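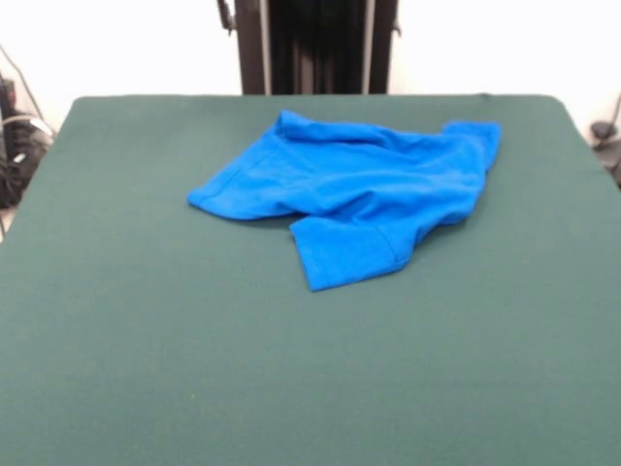
Wistby has released version 2 of Duria, its planning software for robots that handle clothing and other soft goods. The update changes how the software decides where a gripper should take hold. Earlier versions looked for a garment's outline and matched it to a template, a method that works poorly on a crumpled T-shirt with a corner folded over and the collar end bunched up. Duria 2 scores hems, cuffs and raised folds separately and ranks them as grasp candidates before any arm motion is planned.

The release was developed under the Pindano project, which began in April. The new grasp model was trained on 2,000 labeled garment poses and tuned against a separate set of 315.

"Our users asked for a planner that can tell them why it picked a point," said Dardo Bravo, product lead for Duria. "Each candidate now comes with its score, and the log can be replayed step by step." 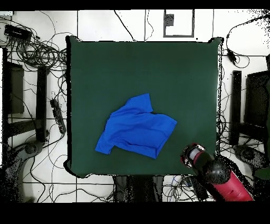 A blue T-shirt on the work surface, with the gripper at the lower right corner of the mat.

Duria 2 also includes a new calibration tool and a simpler configuration file. Views from a fixed camera and a head camera can be loaded into the same session.

"Most of the work went into the interface between perception and planning," said Uwe Rieger, lead engineer. "The two parts can now be updated separately."

Existing license holders can download the update at no charge. Support for the previous version will continue for 5 months.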